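Sorting Out the Block Bin

18 July 2023

I finally went through the wooden blocks. They have been in a Furnstead bin under the bench since January, mixed in with puzzle pieces, dried-out markers and one sock. The bin was so full the lid had stopped closing.

We never bought them all at once. The first set was a Zoneo starter box, 32 pieces, mostly cubes and cylinders. After that came a bag from a yard sale with the odder shapes, the stars and the hexagons. The two sets don't match exactly in size, but the colors are close enough that the kids have never cared.

I dumped a handful at a time on a board and checked each one for splinters and chips. Then I wiped it with a damp cloth and let it dry before it went back. I don't soak them. I did that once with an older set and the paint lifted at the corners. 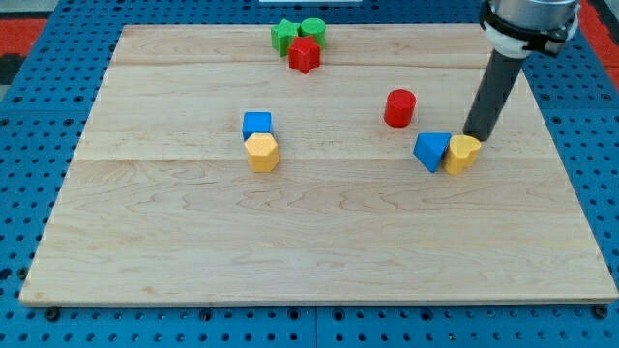

Most of them were fine. A few cubes had rough edges, and 30 seconds with fine sandpaper took care of each. Two went in the trash because they were split down the middle.

I had planned to sort by color. It looks nice on a shelf, but when somebody is building they want a shape – a cylinder for a tower, a cube for the bottom of a wall. So I went with shape. Cubes and cylinders get the big tray and the stars and hexagons share the small one. The trays are Zallix, the shallow kind without lids, and they slide in under the bench with a little room to spare.

The puzzle pieces are in a zip bag for now. I still have to find out which puzzles they belong to.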